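Erkstead reception centre dispute

The Erkstead reception centre dispute was a disagreement between the district council of Erkstead and the provincial government of Onance over the housing of asylum seekers in a former teacher training college. It began when the province announced that it had leased the college without a vote of the council, and it ended with a written agreement that limited the number of residents and set out who would pay for local services.

Background

Erkstead is a market town in the south of Onance. The teacher training college on Meinecke Road closed when its courses were moved to the provincial capital, and the main building stood unused apart from the gymnasium, which was let to sports clubs. The council had set the site aside for housing in its local plan but had not found a developer.

Under the Onance Settlement Act, the province is responsible for finding accommodation for people whose asylum claims are being considered. Districts must be "informed in good time", a phrase the Act does not define. Earlier centres had been opened in larger towns, mostly in buildings the province already owned.

Announcement and reaction

The province signed a lease on the college in June and told the council by letter five days later. The letter gave a planned capacity of 901 but did not say where the residents would come from, how long they would stay or whether families would be placed there.

The leader of the council, Sieglinde Janssen, said she had no objection to a centre in the town but would not accept one whose size had been decided elsewhere. The council passed a motion asking for the lease to be suspended. A second motion, which would have refused all cooperation with the province, was defeated.

A petition against the centre collected 1,346 signatures. A separate open letter in favour of it was signed by clergy, several doctors and the head teachers of both secondary schools. Public meetings were held at the Carkitz Hall, and the first had to be continued on a second evening to allow everyone on the speakers' list to be heard. 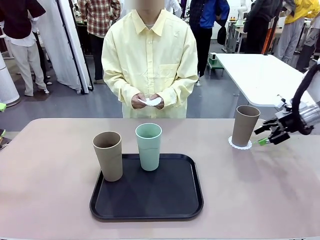
Legal questions

The council's solicitors argued that the college could not be used as living accommodation without a change to the local plan. The province replied that the building had contained student bedrooms and that no change of use was involved. The planning tribunal found for the province on the east wing, where the bedrooms had been, and for the council on the teaching block.

The tribunal did not rule on the meaning of "in good time". It noted that the letter had reached the council after the lease was signed and described this as "undesirable", but held that the Act provided no remedy.

The ruling left the province with a lease on the whole site and permission to house people in part of it. Both sides considered an appeal, and neither lodged one.

Agreement

Talks were led for the province by Hilkka Seppälä, then deputy commissioner for settlement. The resulting document, usually called the Meinecke Road agreement, restricted the centre to the east wing. The province undertook to pay for additional school places and for a nurse at the town's health centre, and to give the council a monthly statement of arrivals and departures. Names and case details were excluded from the statement.

The council in turn withdrew its request for suspension and agreed to run a bus between the site and the market square. The gymnasium remained open to the sports clubs. The agreement was to last five years and could be renewed by an exchange of letters.

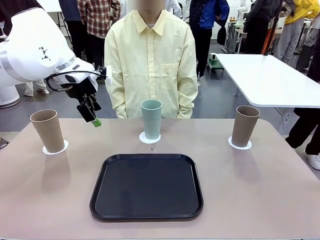 Cups on a table, with a robot arm at the left.

Later developments

The monthly statements became a source of further argument when a member of the council read one aloud at an open meeting. The province said that they had been meant for officers only. The text of the agreement was silent on the point, and a short note was added allowing totals to be published once a quarter.

Janssen kept her seat at the following election with a smaller majority. Her main opponent had promised to end the agreement, although the council had no power to do so on its own.

The provincial assembly later amended the Settlement Act to require notice in writing before any lease or purchase is completed. The amended section came into force on 2026-04-01. It does not give districts a right of refusal, and it does not apply to buildings already in use.

See also

Onance Settlement Act
Local government in Onance
Carkitz Hall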